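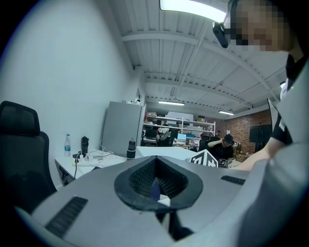
Stamside method

The Stamside method is a way of collecting robot training data with hand-held grippers, no robot needed. A person carries the gripper, does the chore, and the footage from the tool becomes the lesson. Named after the Stamside workshop where it was first written up — the notes are dated 3 Mar 2020, by Tamsin Cartwright, then at Tirkow.

Background

Earlier work at Tirkow used teleoperation. Slow. An operator drove a real arm from a desk and got 15 usable runs on a good day. Cartwright's notes argue that most of the lost time was spent on resets and arm faults, very little on the task itself. With a hand-held tool the same operator got 80.

Procedure

Operator picks up the gripper, starts recording, does one task from start to finish, stops. A wide round view takes in the pads and a good deal of the room, so the position of the tool can be worked out afterwards from fixed things like walls, ceiling beams and furniture. Some sessions add a head-worn device for a second veiw. Rooms are left as they are: desks with bottles and cables on them, chairs, shelving. Cartwright held that a tidied room teaches a policy to work in tidied rooms.

Soft items

Rigid objects came first, then cloth and plush.

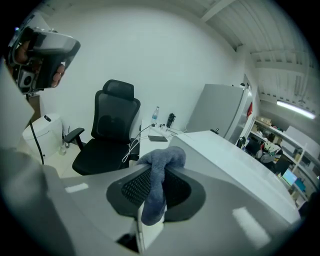

Soft things fold, sag and hide part of the pads, and the early tracking code lost the grip point when that happened. Fix was to label the pads separately from the object — tedious but it worked. Mesh-faced pads also did better than smooth ones on fuzzy fabric, according to the June revision of the notes.

Results

The first full set had 1642 runs. Of these 301 were thrown out, mostly for lost tracking, a few for operators stopping the recording too early. A policy trained on the rest was tried on an arm at Hullemora. Good on boxes and bottles, patchy on cloth. Long limp items were the worst, the arm tended to grab one end and drag it.

Criticism

Espinoza, a rival lab, questioned the comparison with teleoperation: different tasks, different operators, no shared test. Cartwright accepted the first point and dissagreed on the rest. A joint test was planned but no results have been published.

See also: teleoperation; imitation learning; grasp planning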